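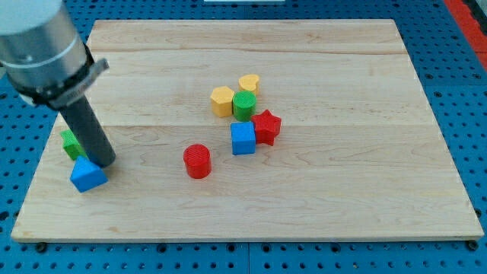 Bristthorpe Readers' Project: Progress Report to the Najjar Fund
Reporting period: September through December

Dear friends at the Fund,

We're halfway through the grant year and there is a lot to tell you, so please forgive the length of this one!

The romance shelf is open. When we applied, the plan was a single bookcase of love stories by small presses, placed near the front desk at the Bristthorpe branch. It has already grown into two bookcases and a spinner rack (the rack was rescued from a pharmacy that was closing, and it squeaks, but people love it). By the end of December we had logged 2,638 loans from the shelf. Our target for the whole year was 2,500, so we got there with months to spare, and we're thrilled.

Most borrowed so far: the Takedine series, all of it, in order and out of order. For anyone who hasn't met it, Takedine is a ferry town where each book follows a different member of the same choir. Book four, the one with the tuba player and the tax auditor, had a waiting list right through November. We bought two extra copies from the replacement line of the budget and will probably need to do the same for book five, which ends on a cliffhanger that caused some real shouting at the evening group.

Reading groups

Two groups are up and running, one at lunchtime and one at 7 p.m. They've turned out very different. The lunch group reads quickly, likes historicals, and will put up with almost any plot if the dialogue is good. The evening group is slower and pickier and spent a full session on whether a fake engagement can carry a book of 400 pages. (They voted no, then picked another fake engagement book for the following month.) Both are full, and we've started a sign-up sheet for a third in the spring if we can find a room.

The review blog

This was the part of the application we felt least sure of, and it's become the part we talk about most. Readers have posted 604 reviews since September. Some are one line long. Others run to several screens and include casting suggestions. We check posts for spoilers and otherwise leave them alone, and the comments have stayed friendly. Our first blog tour, for a debut set in a bakery on the Brovside canal, brought in readers from well outside the county, and a few of them have kept on reviewing.

What has been harder

Large print. We promised that a quarter of the shelf would be large print and we're well short of that. Small presses often don't produce it, and the editions that do exist cost far more than we'd budgeted. We have written to several publishers and had one encouraging reply. If it leads anywhere we'd like to move part of the unspent events money over to cover it, and we'll send a separate request so you can look at the figures properly.

Audiobooks are also behind. The licenses took longer than expected and the first batch only went live in December, too late to say much about use.

Spending

We are under budget on events and printing, on budget for staff hours, and slightly over on books. The full table is attached at the back, with receipts.

Next steps

In February we'll hold a swap evening at Brovside, where people bring a romance they loved and go home with somebody else's. The third group should begin in March. We'd also like to try a "first chapters" session, with opening pages read aloud and the covers hidden, and see what gets picked. You'd be very welcome at any of these. Please let us know about seats for the swap evening by the end of January, as the room is small.

With warm thanks,
The Bristthorpe Readers' Project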